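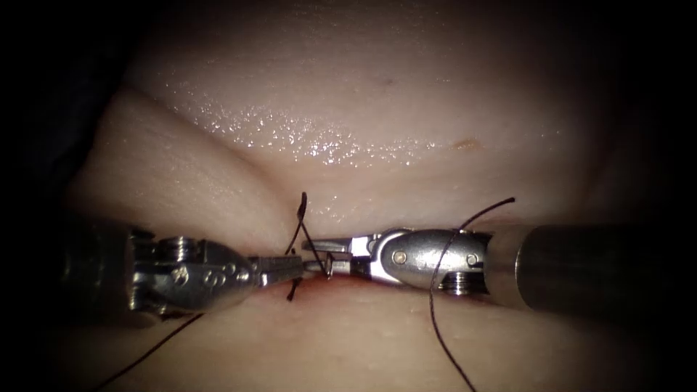 Suture training pad with two robotic instruments.

Measuring floor area where thick existing walls are retained
Category: Architectural Practice / Existing Buildings
Posted 02/07/2022

Our organization is preparing a space program for the conversion of the Dukley building, a two-story masonry structure, into teaching rooms. The architect of record, Trinik, has submitted a schedule showing a gross area of 3,807 square feet. The earlier feasibility report by Belkadi gives a noticeably lower figure for the same two floors, and neither document states its method of measurement.

The exterior walls are 22 inches thick and will remain. The new interior lining will be held off the masonry by a metal stud frame, so the finished face of each room will sit further in than it does today. The schedule also lists 612 square feet of circulation, which appears to include the stair on both levels.

Guidance is requested on the following points. First, whether the thickness of the retained wall should be counted in the gross figure. Second, whether room areas should be taken to the existing plaster or to the proposed lining. Third, whether the stair may properly be counted twice. The program must be approved before design development begins in July, and the board will not accept two sets of numbers.

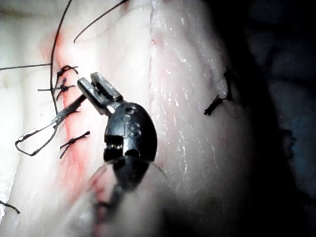 Binta Uzor replied:
Gross area is ordinarily measured to the outside face of the exterior walls, and the wall thickness is therefore included. The fact that the walls are retained does not alter this. A lower figure in a feasibility report often indicates that the consultant measured to the inside face, and with walls of that depth the difference on a small building will be considerable. Belkadi should be asked to confirm in writing which face was used.

Room areas in a space program should be taken to the proposed lining. The users will occupy the finished room, and furniture layouts drawn to the old plaster line will not fit. It is advisable to show the existing dimension in a separate column so that the loss can be reviewed room by room.

As to the stair, many measurement standards count it at each floor it serves. An open void beside the stair is a different matter and is normally excluded on the upper level. The agreement between the owner and the architect should be consulted, as it may name a particular standard. If it does, that standard governs.

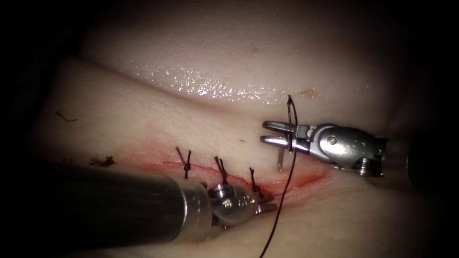
One further item concerns the depth of the lining itself. The stud frame should not be assumed to run parallel to the masonry. In older buildings the walls are seldom straight, and the lining is set out from the point that projects furthest into the room. A measured survey should be completed before any room area is treated as final.

Anjana Kodikara replied:
I agree with the above on gross area. On the Rullness conversion we had one large room listed at over 457 square feet in the program, and it came in under that once the lining was drawn. The furniture had to be laid out again. Ask for the survey first.

Anonymous user replied:
Use whichever number is on the permit drawings.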